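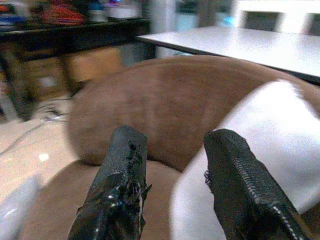 Cojín de espuma que se hunde: ¿cambio el relleno entero o solo el núcleo?

Categoría: Hogar > Tapicería y textil
Publicado el 24/4/03
Visitas: 793
Respuestas: 3

Pregunta

Tengo un sillón bajo, tapizado en tejido marrón de pelo corto, comprado en una tienda de muebles de Alarcón. El asiento lleva un bloque de espuma de poliuretano dentro de una funda interior de algodón, y encima la funda de tapicería. Se ha hundido en el centro. Al levantarse uno, la espuma tarda varios minutos en recuperar y no llega a su altura original.

Datos que he podido sacar:

- Espesor nominal según la factura: 12 cm.
- Espesor medido ahora en el borde: 11,5 cm.
- Espesor medido ahora en el centro, sin carga: 9 cm.
- Capa superior de guata de poliéster, apelmazada.
- Base de cinchas elásticas, no de muelles. No sé si están en buen estado.

La etiqueta de la espuma dice «Grultine 25 S» y nada más. He escrito al fabricante y no he recibido contestación.

Preguntas concretas:

1. ¿Se puede recuperar la espuma con vapor o es perder el tiempo?
2. Si hay que cambiarla, ¿qué densidad pido? En un almacén me ofrecen 30 kg y en otro 35 kg, y no me explican la diferencia con la dureza.
3. ¿Se puede pegar una plancha fina encima de la vieja en lugar de sustituir todo el bloque?
4. ¿Cómo se lava la funda exterior? La cremallera está detrás y la funda sale entera, pero no conserva la etiqueta de cuidados.

El sillón lo usa a diario una persona de peso medio. No quiero gastar más de lo que cuesta el arreglo razonable. Gracias.

Respuesta 1 (marcada como útil por 11 usuarios)

Contesto por el mismo orden.

1. Vapor. El vapor recupera la guata, no la espuma. El poliéster apelmazado vuelve a abrirse en parte si se le da vapor a distancia de un palmo y se ahueca con la mano mientras se enfría. La espuma que ha perdido 3 cm en el centro tiene deformación permanente: las paredes de las celdas están rotas o dobladas y no hay tratamiento doméstico que las devuelva a su sitio. Además, un bloque de ese espesor tarda mucho en secar por dentro. Si lo metes húmedo en la funda, olerá.

2. Densidad y dureza. Son dos magnitudes distintas y en los mostradores se confunden continuamente.

La densidad se expresa en kilos por metro cúbico. Indica cuánto material hay y está relacionada con la duración. La dureza es la fuerza necesaria para comprimir la espuma un porcentaje dado de su espesor e indica cómo se nota al sentarse. Puede haber espuma de 35 kg blanda y espuma de 25 kg dura. La segunda parece buena en la tienda y se hunde al cabo de poco tiempo.

La referencia 25 S se lee normalmente como densidad 25, suave. Cada casa usa su código, así que tómalo como una suposición. Para un asiento de uso diario 25 se queda corto. En un respaldo es suficiente.

Lo que yo pediría:

Asiento: densidad 35, dureza media o media-firme, espesor 12 cm.
Respaldo: densidad 25, blanda. Si el actual está bien, no lo toques.
Cojín suelto: no hace falta bloque. Fibra hueca siliconada, metida en funda interior propia.
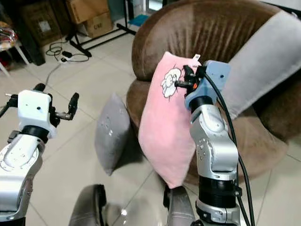 En los cojines sueltos la fibra se reparte mal si se mete a puñados grandes. Hay que abrirla con los dedos, llenar primero las esquinas y dejar el centro para el final. Con la cremallera cerrada, el cojín debe quedar más lleno de lo que se quiere - la fibra cede en las primeras semanas. Si la funda es de felpa o similar, conviene que la funda interior sea de tejido liso y apretado, porque las fibras finas salen por el punto y forman bolas en el exterior.

3. Plancha encima. Se puede, pero conserva el defecto. El hueco del centro queda debajo y la plancha nueva se curva para llenarlo. El arreglo por capas que sí da resultado es otro: cortar el bloque viejo en horizontal, tirar la mitad superior y pegar en su lugar una plancha nueva de densidad 35. Exige un corte plano, y con cuchillo de cocina no sale. Los talleres lo hacen con sierra de cinta. Por lo que cobran el corte, suele compensar el bloque nuevo.

Si aun así pegas, usa cola de contacto en espray para espumas, aplicada en las dos caras, y espera a que esté mordiente antes de juntar. La cola de contacto en bote deja una costra dura que se nota al sentarse. Ventila la habitación.

4. Lavado. Sin etiqueta, hay que suponer lo peor. Haz una prueba en la vuelta interior de la costura trasera: agua fría, una gota de detergente neutro, secar sin frotar y comprobar a las 24 horas si ha encogido o ha cambiado el pelo. Si la prueba sale bien, lavado a mano en frío o programa delicado sin centrifugar, con la cremallera cerrada y la funda del revés. Nada de secadora. Se cepilla en seco, en una sola dirección, con cepillo de cerda blanda.

Antes de encargar nada, revisa las cinchas. Quita el cojín, aprieta con el puño en el centro de la base y compara con los lados. Si el centro baja bastante más, parte del hundimiento no viene de la espuma y el bloque nuevo durará poco.

Medidas: el bloque se pide entre 1 y 2 cm mayor que la funda en ancho y fondo. En espesor se pide la medida exacta, porque la guata ya añade volumen. Para formas redondeadas se lleva una plantilla de cartón, no las cotas. Se dibuja con la funda interior vacía y extendida, por la línea de costura.

Respuesta 2

yo le puse una manta doblada debajo del cojin y listo, llevo asi desde agosto. tambien puedes darle la vuelta al cojin si es igual por los dos lados

Respuesta 3

Completo la primera respuesta, con la que estoy de acuerdo salvo en un punto.

La densidad 35 es correcta para el asiento, pero entre una 30 de poliuretano convencional y una 30 de alta resiliencia (HR) hay bastante diferencia. La HR tiene la celda irregular, recupera antes y acusa menos la fatiga. Si en el almacén tienen HR 30, es preferible a una convencional 35 de origen desconocido. Hay que pedir la ficha técnica y mirar dos líneas: deformación remanente por compresión, que conviene por debajo del 5 %, y pérdida de dureza por fatiga. Quien no tiene ficha probablemente tampoco sabe lo que vende.

Como orientación, un bloque que yo encargué a medida en Pereden, HR 30, con guata nueva por las dos caras y funda de punto tubular, salió por 152, cortado con plantilla. El mismo bloque en convencional 25 era bastante más barato y no lo habría cogido para un asiento.

Sobre las cinchas: las de goma con alma textil pierden tensión con los años. Se sustituyen grapando un extremo, tensando y grapando el otro. La tensión habitual es un alargamiento del 10 % en la base del asiento y algo menos en el respaldo. Para saber si la cincha está agotada, se suelta un extremo y se dobla en ángulo cerrado. Si la goma muestra grietas, se cambian todas, no solo la rota. Yo uso la grapadora Hulton manual con grapa de 10 mm. La caja trae 3000 grapas y sobra para varios muebles. Si el bastidor es de aglomerado, cuidado con grapar dos veces en el mismo sitio - se desmigaja y ya no sujeta. Hay que desplazar la grapa un par de centímetros.

Para meter el bloque en la funda sin forzar la cremallera:

- Envolver el bloque en una bolsa de plástico fino, de las de tintorería.
- Comprimirlo por los lados y doblarlo por la mitad, con la guata hacia fuera.
- Introducirlo hasta el fondo, soltarlo y encajar primero las esquinas traseras o, en piezas redondas, la zona opuesta a la cremallera.
- Retirar la bolsa tirando despacio. Si se queda dentro, cruje al sentarse y no deja transpirar.
- Cerrar la cremallera juntando los dos lados con la mano, sin que el carro haga el esfuerzo.

En cuanto al lavado, para una funda de pelo corto sin etiqueta yo descartaría la lavadora aunque la prueba salga bien. Una muestra pequeña no encoge igual que un paño grande con costuras, y si la funda pierde un centímetro ya no cierra con el bloque nuevo. Limpieza en seco, o espuma seca aplicada con esponja y aspirado posterior.

Comentario del autor de la pregunta

Revisadas las cinchas. Dos de las centrales tienen grietas al doblarlas, las demás no. Voy a cambiarlas todas y a pedir HR 30 de 12 cm con plantilla. El almacén de los 35 kg no ha sabido darme la ficha. Lo de la manta ya lo había probado y se desplaza hacia delante.

¿La guata se pega al bloque o va suelta dentro de la funda?

Comentario a la respuesta 3

Pegada, con unos toques de espray en las dos caras grandes y en los cantos. Suelta se arruga en la primera semana. En las aristas se deja que sobre un poco y se juntan los bordes a testa, sin solapar, porque el solape se marca a través del tejido.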